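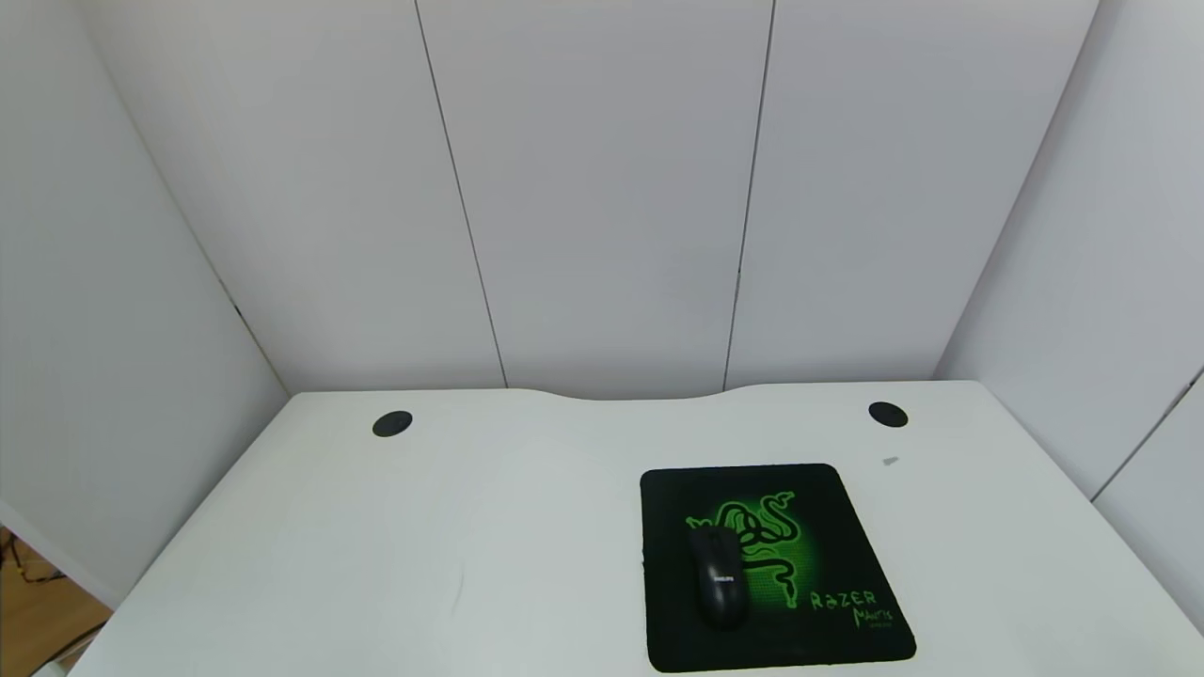 A white desk with two cable grommets and a mouse pad.

Home | About us | Desks | Accessories | Delivery | Contact

About Mistau

Posted in January by the Mistau office

Mistau is a small company for desks and desk accessories. We began with one room in Argate and a list of 22 customers, most of them students and people who work from home. Today we deliver nearly 1000 desks in a year, and the room in Argate is still our showroom.

We like plain furniture. A desk is looked at for many hours of the day, so we prefer that it is quiet to the eyes. White is our most ordered color, and we are asked often if it is difficult to keep clean. It shows small marks sooner than a dark top, this is true. A soft cloth with a little dish soap is enough for most of them. Please do not use the rough side of a sponge on a matte surface.

Cables are the subject about which we receive the most letters. Two round openings near the rear corners let you bring the monitor cable down on one side and the lamp on the other, and the middle stays free. If your desk will stand between walls, measure the width at the back and also at the front. Walls are seldom so straight as one believes.

For the mouse we recommend a pad, also on a smooth top. Customers who play games usually bring their own, such as a black Razer one with the green snakes, and it looks very well on white. Put it a little closer to you than you think is right and try it for one evening.

Our workshop is in Stillow, where nine of us cut, pack and answer the telephone. Ong, our smallest desk, was made there after 200 customers had written to us that they have only a corner to work in. Visitors are welcome in the showroom until 5 p.m. Bring your measures with you, a drawing on paper is fine.

Recent
How to measure a corner for Ong
Cleaning a matte white top
Where to put the cable openings
Delivery to Stillow and Argate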